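Speaker notes - "Words at the table: how a family recipe travels"
Talk for the spring meeting of the Zamudio reading circle, 12 Apr 2022

Before I start

Check the microphone. Put the glass of water on the left side. Speak slowly, especially in the first part, where I always go too fast.

Opening

Good evening and thank you for the invitation. I want to speak tonight about recipes, but I am not a cook and I will not teach you any dish. I am interested in how recipes are written. A recipe is a very short text, and it asks a lot from the person who reads it. It says "cook until done" and it expects that you know what done is.

My interest began with one notebook. It came to me from my aunt, in a box with tablecloths. The notebook has a brown cover and the handwriting changes in the middle, so two women wrote it, one after the other. The first one writes only ingredients. The second one writes also what to do with them, and sometimes what the weather was.

(Pause. Show the notebook, do not pass it around, the pages are coming out.)

First point: the missing quantities

In the old half of the notebook there are almost no numbers. Flour "as it takes." Sugar "to the taste of the house." Lemon, and nothing more. How many lemons? The juice, or also the skin? A person who stood in that kitchen did not need to ask. For us, who come later, one word must be enough.

I tried the lemon cake many times last winter. With the skin it is a different cake than without the skin, and I think the word hides the most important step of all. A lemon and a peeler are the whole beginning of this cake, in my opinion. 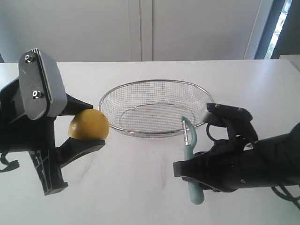
Second point: when the numbers arrive

The second half of the notebook is more modern. Now we find grams, and we find minutes. The cake bakes for 60 minutes. I believe this is because she bought an oven with a real clock. In the back there is a page cut from a booklet of Larnent, which was the shop where the oven came from, and the style of the booklet goes into her own style. She begins to write "preheat." She begins to write "set aside."

I find this a little sad and also very useful. The cake with numbers I could bake the first time. But the voice is less strong. In the old half I can hear someone speaking, and in the new half I hear the booklet.

(If time is short, jump from here to the fourth point.)

Third point: the empty line

In many handwritten books there is a title and then white space below. My notebook has two pages like this. One says "Fish for December" and the other has only the name of the village, Pusomach. The writer left the space because she wanted to come back to it. Maybe she knew these dishes so well that she did not hurry.

I have thought for a long time about these pages. I look at all that smooth, pale surface and I want to put something on it. I asked in the family, and I received three different recipes for the fish, and each person was sure. 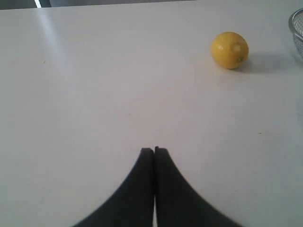

One listener, when I gave a shorter version of this talk in Idetti, objected that an empty page is no loss, and that a family which still argues about the fish is keeping the recipe better than any paper could. I answered too quickly that evening. Now I would say yes, but only as long as the people who argue are alive. After them, somebody will open the book and find the title alone.

Fourth point: what to write down

So, what do I suggest? I copied the notebook in the year 2000 for the first time, by hand, and I made many corrections. I corrected the spelling, I put the quantities in order, I took out the weather. Today I regret it. When I copied it again I left everything, and I wrote my own remarks with pencil on the side.

If you have such a book at home, please do the same. Write which bowl was used. Write who did not like the dish. Keep a few things together on the table while you write, so the hand remembers the order.

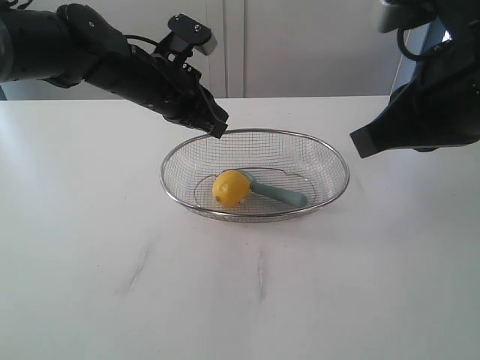 Lemon in a wire basket on a white table.

Closing

Read aloud the lemon cake, first the old version and then the new one. Do not explain between them. Wait a moment after the second.

Then questions. If there are no questions, ask the room who has a recipe with no quantities, and what they do with it. Remember to thank the people who prepared the coffee, and to take back the notebook from the table before I leave.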